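Workshop notebook, chores bench
2024-02-12
Entry by Fotini. Copy to Sarla and Rebecca.

Mugs and coasters again. The question from the last meeting was whether we can tell Standitz that the two arms will clear and set a tea table without someone standing over them. My answer for now is no, but closer than in November. Notes follow while I still remember them.

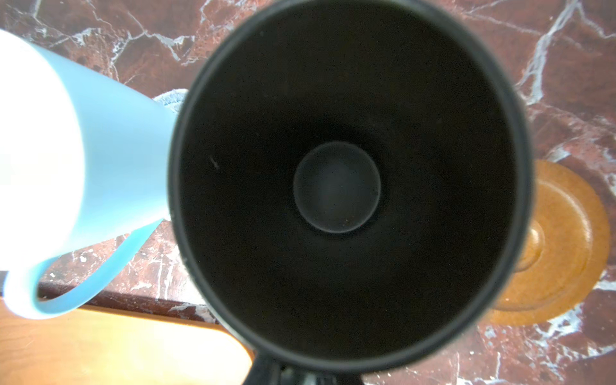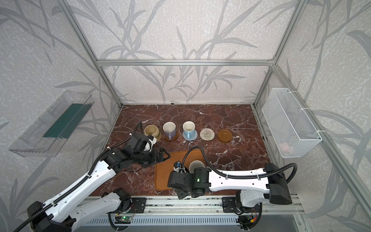 Task as written

Mugs go between the tray and the coasters along the back. A mug counts as placed if it is upright, its whole foot is on the coaster and the handle is clear of its neighbour. Latifa wants handle direction added as a fourth condition. I have left it out, as most people at home don't care which way the handle points and it would muddle the comparison with the November runs.

One person at the stop button, hands off otherwise. Any touch by a person counts as a fail, even a nudge to a coaster. We were soft about this in November and it made the figures useless.

Figures

Since November we have logged 422 runs on this task. The last 300 are on the new settings and those are the only ones I would show anyone. Of those, 31 ended with a person stepping in. I have not yet split them by mug or by side. Polyxeni has the sheet and is going through the logs.

Time limit is 45 seconds for one mug, pick to release. A person does it in a couple of seconds without looking. I don't think speed matters much if the job is done while you are out of the room, but Standitz will ask, so have the number ready.

Where it goes wrong

Handles. Still the main one. If the handle points away from the gripper the arm goes for the rim, and a rim grip is fine going up and poor coming down. The mug swings a little and lands on its edge. Rebecca thinks we should turn the mug first with the other arm. I would like to try that, but it means both arms over the tray at once and we have had them knock elbows before.

Dark mugs. From the wrist camera, looking straight down into a black mug, there is very little to go on except the rim and the ring of the floor. The depth estimate wanders. Pale mugs are easier inside, but they catch the light on the outside and go nearly white on the bright side, so the edge gets lost there. Neither is a reason to change the mugs. People own black mugs.

The marble. I picked the veined top because the plain grey one was too kind. It does what I hoped. The white veins get taken for edges now and then, mostly when the wrist is low. Sarla asked whether a kitchen would ever look like this. Her mother's does.

Coasters. The ones with a raised edge are the worst to put a mug on. If the foot comes down on the lip the mug tilts, the arm feels contact and lets go because it believes it has arrived. This is our fault and fixable: check for tilt before opening. The flat woven ones forgive more, but they slide if the mug arrives with any sideways movement.

Mugs on their sides. Not part of the task, strictly. When one goes over, the arms carry on as if it were standing. A person would pick it up and think nothing of it. I would put this above speed on the list, as a tidy table is not what anyone comes home to.

What it does well

Mug upright, handle towards the gripper, wide coaster: I have stopped watching these closely. Lifting off a coaster is also good now that the first movement is straight up. Before the change, the coaster sometimes came along for the ride.

It also copes with the coasters being in a different order, which it could not do in November.

Changes to try next

1. Tilt check before release. Rebecca has a version half written.
2. Close more slowly over the last stretch. Costs time, fine.
3. Move the lamp back so the left side of the top is less washed out, then run a batch with it where it is now as well. Don't swap one for the other or we learn nothing.
4. Add fallen mugs as a separate task with its own sheet. Keep them out of the main count.
5. Ask Gorken about softer finger pads. The ones on now are getting shiny.

Remark on chores in general

Latifa and I argued over lunch about what "can do it" ought to mean. She says if a machine clears the table nine times out of ten it is already useful, because you only deal with the tenth. I say it depends what the tenth is. A mug left on the tray is nothing. A mug on the floor means a broom, and the broom is a chore we can't do yet either. So the sheet should record how each failure ended and not only that it failed. Polyxeni agreed to add a column: left in place, tipped, dropped, stopped by hand. Please fill it in at the time and not from memory.

Shop floor is a different matter. Schumacher want parts moved between trays, same part every time, same light. I would expect that to go better than mugs and would be happy to quote for it.

To do

Sarla: answer to Standitz, wording to me first.
Polyxeni: split the 31 by mug and by side.
Me: lamp, and read the contact thresholds again.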